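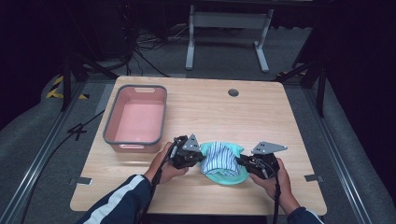 Slide 1. Folding table, bin to the left, one item being worked on.

Speaker notes - "One Table, One Bin: sorting and folding donated clothes"
Clorkudcombe Community Hall, March 2022
Talk runs 30 minutes, questions after.

Slide 1 (leave up while people sit down)
Welcome. Fire exit is the double door behind the tea hatch. Toilets on the left past the stage. Handouts are on the chairs, and if anyone hasn't got one there are more at the front.

Say what the talk covers: how we lay out a folding table at the Bivness clothing store, the order we do things in, and what we changed in January. I won't be talking about collection or van rounds. There is a separate session on that.

Point to the slide. Square table, pale top, bin up on the table at the left. The cloth is turquoise with a striped part, white with thin blue lines, bunched on top. Ask the room: what would you do first with that? Wait for two or three answers. Most people say fold it. My answer is open it out flat and find the shoulders or the waistband, whichever it has.

Slide 2. The old way
Explain the long trestle. Four people along one side, one heap in the middle. Everyone reached for the easy things, towels and T-shirts, and the awkward pieces sank to the bottom. By the end of a shift the heap was all straps, linings and fitted sheets.

We handled 3766 items last year. I have the tally sheets with me if anyone wants to look at them in the break. Please put them back in order.

Slide 3. One person, one table
Each sorter now has a small table and takes one piece at a time. You finish it before you touch the next. Finished means folded and in the bin, or in the rag sack, or on the query rail.

Table height matters more than size. If you are bending to reach the middle, it is too low. We raised two of ours on blocks and the backache complaints stopped - though we had fewer shifts that month as well, so take that as you like.

Slide 4. The bin
Go back to slide 1 for this if the projector allows. Show the handle slots, one at each end. Empty bin on the left at the start. Left-handed sorters swap it over.

We stop at 7 folded adult tops per bin. You can get more in, but the bottom ones crease and somebody has to do them again. Children's things, use your judgement.

Bins go up on the table, never on the floor. We had one kicked over twice in a morning.

Slide 5. Mixed fabrics
This is where people get stuck. A garment with two fabrics in it won't fold like a plain one. The lighter part slides about and gathers up.

Method:
Lay the heavier part down first and smooth it with the flat of your hand.
Take hold of the lighter part on both sides and lift it a little.
Lower it so it lies over the heavier part, and pull the wrinkles outwards.
Fold in from the sides, then up from the bottom.

Demonstrate with the dress from the carrier bag. Do it slowly and do it twice. Stand side on so the back rows can see.

If it still won't lie flat after two goes, roll it. Rolled is fine. The shop would sooner have a neat roll than a bad fold.

Slide 6. Labels
Wultum labels are the ones we use, the plain white sort. They peel off knitwear without pulling the wool, which the old ones didn't. Put the label on the care tag and not on the front of the garment. Size, then category. No prices at this stage, the shop does those.

Mention that the Samuel project in the next valley uses coloured pegs instead of labels. It works for them because they have one rail and a small stock. I don't think it would work for us.

Slide 7. Starting your own
What you need: a table, a bin with handles, a sack, a rail. We spent £100 on the first set-up and most of that was the rail. Second-hand tables are easy to find but check that the top is smooth. A rough edge will catch tights and anything knitted.

Start with one table for a few weeks. Add a second when the bags are waiting longer than you'd like.

Slide 8. Questions
Likely ones: do we wash things (no, we send them back out if they need it), what about shoes (different room), can we take curtains (yes, not blinds).

If there are no questions, invite people up to try the dress themselves. Have the two spare shirts ready. Hall needs the chairs stacked in sixes by the side wall before we lock up.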